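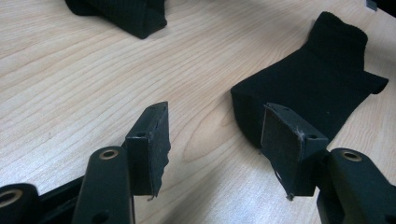
Motberg is a game for two players about running a mining town through one long winter, and it takes up less room than most games half as complicated. The board folds out to the size of a tea tray and the player mats sit either side of it. There is no cloth or playing mat in the box and it doesn't need one. I have played it on a train, on a bed and on several kitchen tables, and it looks best on plain, light wood like the tabletop here, where the dark slate counters are easy to pick out.

It was designed by Grigore Voicu and published by Graka in December, in a first run of 869 copies. That is a small number even for a small publisher. Graka had put out card games before this one, mostly for families, and Voicu says they took some persuading that people would buy a board game with no dice and very little luck in it.

"They asked me three times if there could be dice," he told me when we spoke. "I said I would think about it. Then I sent the same rules back."

He started work on the game while he was still employed as a surveyor. The town is made up, but the way the mine works is not. Shafts flood if they are left alone. Timber has to be bought before it is needed, and it costs more once the snow closes the road. The miners have to be fed whether they bring anything up or not. Most of the decisions in Motberg come down to whether you pay for something now or later, and most of my losses have come from leaving it until later.

A turn is simple. You place one worker, pay for whatever the space asks, and move the road marker if you have used the last wagon. Then your opponent does the same. The winter is split into three rounds, and at the end of each one the town has to be fed and heated. Anyone who can't manage it loses workers for the next round. You can come back from that once. I haven't seen anyone come back from it twice. 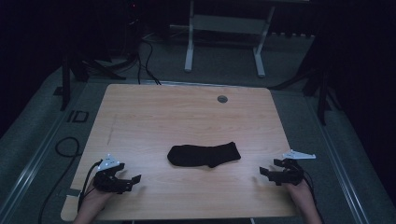 The ore draw is the one place where chance comes in. At the start of each round both players take counters blind from a bag, and what comes out decides which seams are worth working. Graka supplies a cotton bag with a drawstring, and in my copy it is a bit thin, so that a player with good eyesight can see which counters are which when it's held up to a lamp. Anything dark and closely woven works better. A plain black sock like the one lying across the table here would do the job, and the counters are small enough to go in and out of the cuff without trouble.

The rest of the production is good. The board is thick and lies flat from the first time it is opened. The workers are wooden, and the coins are card but heavy enough not to slide about. My only other complaint is with the rule book, which explains the road before it explains the wagons. You can't follow the first part until you have read the second. We got it wrong in our first game and played with the road open all winter, which made everything far too easy.

A game takes a little over an hour once both of you know it. The first will take longer, mainly because of the feeding rules, which have a few exceptions. Children who like planning would be fine with it. Those who want something to happen every turn will probably drift off in the second round, when both players tend to be saving up.

Graka is printing more copies, and a small expansion called Utar is to follow. It adds a second settlement at the far end of the road and a carter who will work for whichever player paid him last. I was shown an unfinished version. The carter was the best part of it – he can be hired away in the middle of a round, so a load of timber you were counting on can end up on the other side of the valley. The second settlement made the game longer, and I wasn't sure it made it better. Voicu said he was still cutting it down.

He is also working on something called Kennedy, about a shipping office, for up to four players. There was nothing to see of it yet except a sheet of paper with boxes drawn on it and most of the boxes crossed out. He wouldn't say whether it will have dice.

If you find a copy of Motberg from the first run, check that the road marker is in the box. A few went out without one, and Graka will post a replacement. Until it arrives a button does perfectly well.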